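Jernine bench notes: comparing the two drivers

The side-by-side trial of instruments for the suturing rig has now passed the halfway mark. For anyone who missed the last newsletter, we are running the Prumix needle driver on one arm and the Galang grasper on the other, then swapping in the Bakell pair and repeating the same set of knots on a fresh pad. Each pair gets 400 knots. The controller settings stay the same throughout, including the grip limit, and so does the order of the operators.

So far the silver driver has been the easier of the two to place. The jaws are narrow and hooked, and operators say they can bring the tips down next to a finished knot without catching the tails. The black grasper is on thread duty. It has to keep tension on the strand while the driver works, and this is where most of our time goes – a small slip at the jaws means the loop opens and the throw has to be started again.

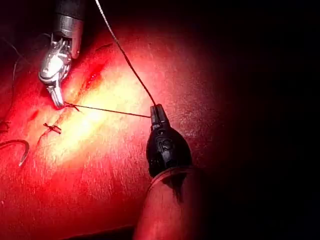
Galang support wrote to us after the last issue to say that slipping at the jaws is usually a matter of grip limit and that five percent more would probably settle it. They also asked whether we had tried a thicker thread before blaming the tips. We have not. The plan was to change one thing at a time, and thread comes after the Bakell runs. We will try the higher grip limit on a spare pad first, as one of the older sets frayed the thread when we pushed it.

The log stands at 2,584 throws, counting the ones that had to be redone. Wrist camera footage is saved with each run and can be found on the shared drive under the pad number. Please don't rename the folders. We lost 11 runs that way in the first round and had to repeat them.

Bakell instruments go on in December. If you are booked on the rig that month, allow extra time for calibration before your first knot – the Bakell wrist sits a little longer than the Prumix one and the tool offset has to be entered by hand on both arms.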